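Llegamos al taller de Desar pasadas las diez, con lluvia y sin sitio para aparcar. El estudio ocupa la planta baja de una antigua imprenta y abre al público dos veces al año, en febrero y en mayo. Éramos 14 en el grupo, casi todos pintores aficionados de la parroquia.

Nos recibió Meenakshi Nambiar, que pinta al óleo y al temple y lleva allí los cursos de pintura devocional. Empezó por la sala grande, donde cuelga la serie "Aguas de reposo", inspirada en el Salmo 23. Son tres lienzos altos, muy azules. El segundo lo repintó entero después de un retiro, y todavía se nota el relieve de la capa anterior - ella no ha querido lijarlo. Nos leyó el versículo que tenía apuntado en el bastidor y nos dejó un rato en silencio.
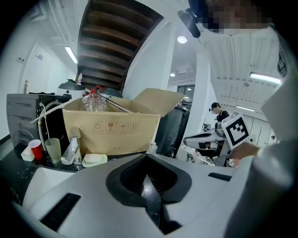 Jornada de puertas abiertas en Desar, 8 de febrero de 2018

Después pasamos a la sala de Magdy Benjelloun, que trabaja la caligrafía y el pan de oro. Explicó cómo prepara el fondo con cola de conejo y yeso, y cuánto tiempo deja secar cada mano. Compra los pigmentos a Ait Ali y los pinceles a Orkari. Varios preguntamos por el precio del oro, y contestó que en las piezas pequeñas usa imitación y lo indica en la etiqueta.

La visita terminó en la tienda. Las láminas numeradas son de una tirada de 345 y había también tarjetas con textos de Isaías. El óleo más caro costaba 702 euros. Yo me llevé una lámina del segundo lienzo, sin marco.

Dos cosas prácticas para quien vaya en mayo: la entrada es gratuita pero hay que apuntarse, y la calefacción de la sala del fondo no funciona bien. Para comer fuimos al Gruvo, en la misma calle - menú correcto y mesas para grupos. El autobús de vuelta sale de la parada de enfrente, no de la plaza.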